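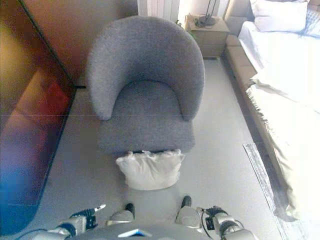
INFORME DE SEGUIMIENTO
Programa de acondicionamiento de salas de descanso y espera
Fecha de emisión: 26 de julio de 2022

1. Objeto del informe

El presente documento recoge el estado de ejecución del programa cofinanciado por la Fundación Merkia para la renovación del mobiliario de asiento y la implantación de una rutina de orden en las salas de uso común. Corresponde al segundo periodo de la ayuda y se presenta conforme a lo previsto en el convenio.

2. Mobiliario suministrado

El proveedor Limetti ha entregado 14 butacas tapizadas en gris, de respaldo redondeado y envolvente, con tejido texturizado. De ellas, nueve se encuentran ya colocadas en su ubicación definitiva. Las restantes permanecen embaladas en el almacén a la espera de que concluya la pintura de la planta superior, cuyo remate en tono beige fue aprobado en la reunión anterior.

Se ha optado por este modelo por sus dimensiones contenidas, que permiten situarlo en salas con radiador de pared. La empresa Petrenko, encargada del montaje, revisó la nivelación de las patas en el momento de la entrega y sustituyó una de ellas sin cargo.

Cada butaca se completa con un cojín blanco suelto. El gasto en cojines y fundas de repuesto ha ascendido a 925 euros, frente a los 942 previstos – la diferencia se ha trasladado a la partida de limpieza textil.

3. Rutina de orden

Durante el periodo se ha comprobado que la incidencia más frecuente en las salas es la presencia de cojines en el suelo, por lo general al pie de la propia butaca. Se trata de un asunto menor, pero afecta a la imagen de la sala y acorta la vida de las fundas claras, que acusan enseguida el contacto con el pavimento.

La pauta acordada es la siguiente: el cojín se recoge del suelo, se sujeta por ambos lados, se lleva en posición horizontal sobre el asiento y se deposita centrado contra el respaldo. No debe levantarse por una sola esquina, ya que el relleno se desplaza y la tela queda arrugada en el borde superior.

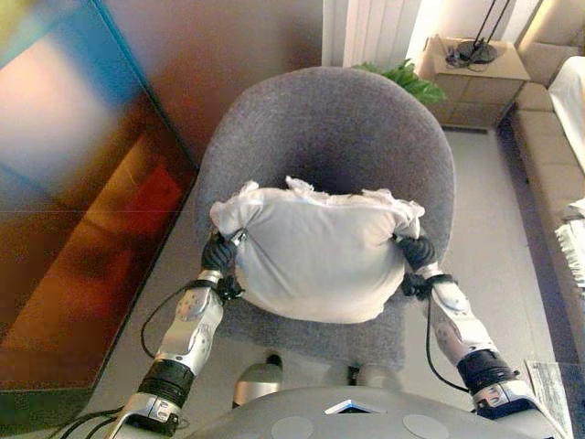
La misma pauta se aplica al cierre de cada jornada, junto con la retirada de objetos olvidados y la ventilación de la sala. Las fundas con manchas se apartan y se envían a la lavandería Runen, con la que se ha suscrito un acuerdo de recogida periódica. El plazo de devolución ha resultado algo superior al pactado en dos ocasiones; se ha solicitado por escrito su corrección.

4. Desviaciones

La única desviación relevante respecto al calendario es la demora en la pintura, que no altera el presupuesto total. Queda pendiente decidir si se adquiere un segundo juego completo de fundas o si se mantiene la reposición por unidades.

5. Próximas actuaciones

Colocación de las butacas almacenadas, una vez finalizada la pintura.
Revisión del tapizado y de las patas en las salas de mayor uso.
Entrega de la memoria económica justificativa en noviembre, con las facturas de suministro y montaje.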